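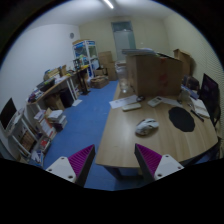 Keyboards, mice, chargers and cables should be kept out of household trash even when they seem too small to matter, Plendex told Grarnum in its filing on the new collection contract, adding that the present curbside system has no way to catch them once they are in a bag.

Grarnum, 5 July 2020. The town has approved a separate collection for small electronics, to begin in August. The contract was awarded to Plendex, which already hauls paper and glass in the district. Material will be taken to the Verbeke sorting plant and handled on a line set aside for mixed plastic and metal goods.

The program will run under the name Jotska. It covers items that fit through the opening of a standard drop-off container: computer accessories, phones, remote controls, electric toothbrushes, hair dryers, hand-held games and loose power supplies. Monitors, televisions, printers and anything containing refrigerant stay under the existing bulky pickup, which must be booked in advance. Lamps and light bulbs are not accepted at the containers and should be taken to the counter at the town depot.

The contract provides for 60 drop-off containers. Most will stand next to existing glass banks, where trucks already have access and the ground is paved. The remainder are assigned to school parking lots, the library and the depot entrance. Each container has two compartments, one for devices and one for cables and chargers. Cables are kept apart at the source, as they wrap around moving parts on the sorting line and force it to stop.

Plendex expects to collect 400 tons in the first full year. The figure is a planning target and carries no penalty if missed. Payment is made by weight received at Verbeke, with a fixed charge for container rental and a deduction for loads found to contain excessive amounts of ordinary trash. The method for measuring contamination is set out in an annex to the contract and relies on samples drawn at the plant gate.

The town's waste plan gives landfill capacity as the main ground for the change. Under current volumes the Grarnum site is projected to reach its permitted height in 2067. Small electronics make up a minor share of the material buried there, but they contain copper, solder and treated plastics that are subject to separate monitoring of the runoff. The plan does not claim that the new collection will move the closure date. It lists lower monitoring costs as the expected result.
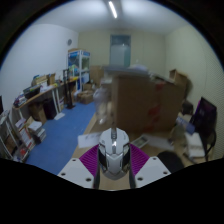

Sorting at Verbeke starts with a manual check for batteries, followed by shredding, magnetic separation and a water bath that splits plastics by density. Items made of several kinds of plastic are harder to process than items with a single shell, and the output is worth less. A computer mouse is a typical case. The white and gray model shown here has black side panels, a glossy center strip and a dark ribbed scroll wheel, and a product put together in this way may leave the shredder as fragments of differing color and grade. Mixed fragments are sold for low-grade molding or sent for energy recovery. The metal fraction goes to a smelter under a separate agreement that is not part of the town contract.

Residents are asked to remove batteries where this can be done without tools. Loose batteries must not be placed in the Jotska containers. They can be handed in at the depot or at any store that sells them. Devices with built-in batteries are accepted as they are, provided the casing is not swollen or cracked. Damaged units should be taken to the depot counter, where they are stored in sand until pickup.

Data on phones and storage devices remains the responsibility of the person handing them in. The containers are locked and emptied on a fixed route, but the contract excludes liability for stored information. Plendex does not return items once they have been deposited.

There is no charge to households for use of the containers. Businesses may bring goods to the depot under the commercial tariff and must state the weight and origin of each load. Bulk deliveries to the drop-off points are prohibited and will be billed at the cost of removal.

A list of container locations is to be mailed with the next utility statement and posted at the depot. Curbside trash pickup days are unchanged.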